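Flat or filed? Cloths in a basket
Home & Laundry > Folding

birdie_a
I'm using the desk for folding again — way better height than the bed. Pink one goes in front, gray speckled behind it, light teal at the back.
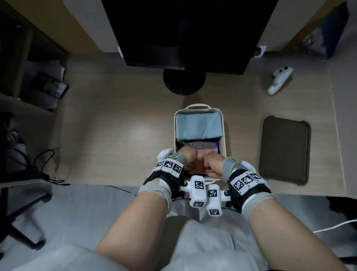
Basket so far, pink still getting straightened

dougal245
Too flat for me! I roll everything. You'll be digging for the bottom one by March.

birdie_a
Rolls come undone on me, sorry Dougal. I start at the near corners and keep the rest of the stack on the desk by the monitor.

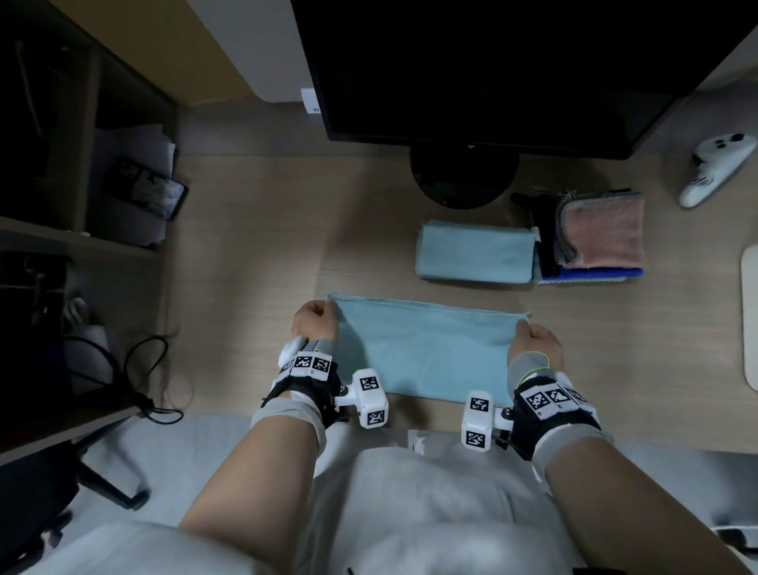 Marion R.
Corners first, yes, but fold in thirds. Halves come out too wide for a Kidel basket, and then the sides buckle.

birdie_a
Mine isn't a Kidel, and halves fit okay. I do press the top edge down hard before I pick up the next blue one, though. 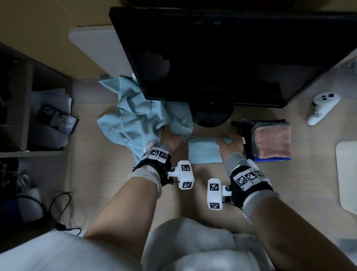 Re: Thirds or halves?

florence21
Thirds for towels, halves for thin cloths. Marion and I will never agree on this one :)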